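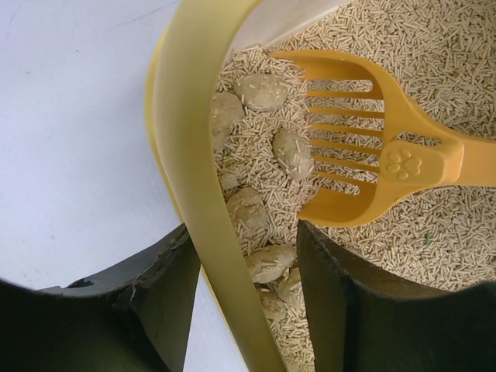
**Figure 3.** Pelleted litter in a yellow plastic box.

### 4.2 What people mean by "full"

The word "full" caused more trouble in our diaries than any other. We had asked each household in the Cairns sample to note when a consumable was opened, topped up and replaced, and we had assumed, with the confidence of people who had not yet read the answers, that a top-up was a simple event. Cat litter put an end to that. A box such as the one in Figure 3, with a thick layer of pale, rod-shaped pellets lying in every direction, was "full" to one member of a household and "getting there" to another, and the two would record different dates for the same bag. Pellets also leave gaps between themselves, so that the depth a person sees and the quantity they have poured are only loosely acquainted. Flour, rice and laundry powder settle when the container is knocked on the bench. Several respondents told us they knocked the container on the bench precisely so that the rest of the packet would fit.

We therefore stopped treating fullness as a property of the container and began coding it as a claim made by someone, usually to someone else. Of the 141 diaries returned, those kept by a single adult were consistent to the point of dullness. The disagreements came from shared homes, where "it's full" often carried the further meaning "I have done my bit". Alvarado, who coded the first batch, proposed a separate category for entries of this kind and labelled it *declarative filling*. Wibisono, who coded the second, thought the label pompous and used it anyway.

The category has three markers. The entry names the person who did the filling, even though the form did not ask for a name. It gives a time of day, which the form did not ask for either. And it is followed, generally within the week, by an entry in different handwriting. One such pair reads in full: "Topped up the sugar, 7.40 am, Flor" and, beneath it, "There was no sugar." We were unable to reconcile these statements and have retained both.

### 4.3 Partial packets

A second difficulty was the packet that is neither in use nor finished. Our form allowed for one open packet of each product at a time, a rule that appears to have been drafted by someone with a very tidy pantry. (It was drafted by the third author.) Respondents dealt with the rule in different ways. Some wrote in the margins. One attached an additional sheet ruled into columns, with a key. Others obeyed us and simply left the surplus packets out, a courtesy that cost us most of a month in reconstruction.

Where a follow-up interview was possible, we asked why a new packet had been opened before the old one was done. The commonest explanation was that the old one could not be found. The next was that it could be found but was held to be "for" something: the good rice, the baking flour, the coffee for visitors. These reserved packets behave oddly in the data. They are opened early, drawn on seldom, and thrown out with some ceremony. Montoya's interviews include a jar of paprika that had moved house twice.

Packet size matters here, though less than we predicted. Households buying the 500 g packet held on to nearly empty ones about as stubbornly as those buying in bulk, and the last spoonful was treated with the same respect in either case. What did change was where the remnant was kept. Small packets were folded over and pegged. Large ones were decanted, and once a product had been decanted its purchase date was lost to science, along with any cooking instructions.

### 4.4 Effect on the replacement interval

Both problems bear on the interval measure used in Section 5. If a top-up is a claim, the interval between top-ups records how often someone felt like making it, and we have accordingly used replacement dates only. For reserved packets we follow the approach of the Londow pilot and exclude them from the main model, reporting them separately in Appendix B. Henao has argued that this discards the most interesting material in the study. He is probably right, and has been offered Appendix B.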